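**Gripper drops to full close when the cable gets pulled (Pledari board)**

**kibet_r** — 30 January 2019

We have two Fang hand-held grippers on tables at Polbridge, plus a glove for the teleop runs. Last week one of the grippers closed all the way with the operator's finger between the jaws. No injury, just a red mark. The log shows 48 ms of missing packets, then a jump to the closed position. 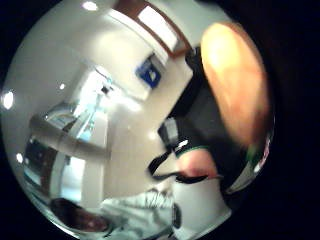
The Pledari board is supposed to hold position when it loses the link. Ours went to zero, and zero is closed. Firmware is stock. Has anyone else had this?

**wzalewska**

Yes, at Cirimcombe, last February. It was the connector. The cable got tugged, the board reset, and on boot it homed to closed. Check the boot counter before you blame packet loss.

**kibet_r**

Boot counter is at 61. I didn't write down what it was before, so that doesn't tell me much. We were doing soft items that day, plush and small stuff, so the force limit was set low. I think that's why it was only a mark. 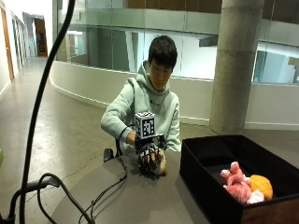 I'd also like to know if the glove can send the same jump. It goes through the same type of board and I haven't tested it.

**torque_limit**

I don't agree that it's the connector. A reset on that board takes far longer than 48 ms. You have a stale buffer. Log the raw commands and look for a zero.

**wzalewska**

The log only shows the gap the host noticed. Ours looked short too, and it was a reset. Either way, stop using it until homing goes to open.

**kibet_r**

Both grippers are off for now. I changed homing to open and ran 3,000 cycles on the bench with no bad close. Then I pulled on the plug by hand and got a reset on the second try, so Witold was right about the connector — at least for this unit. I still want the raw log. Cables on the table need sorting out as well.

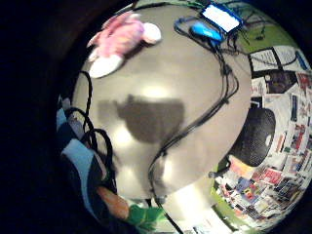

*Table with the cables as they run now*

**torque_limit**

One reset by hand doesn't prove what happened last week. Post the raw log when you have it.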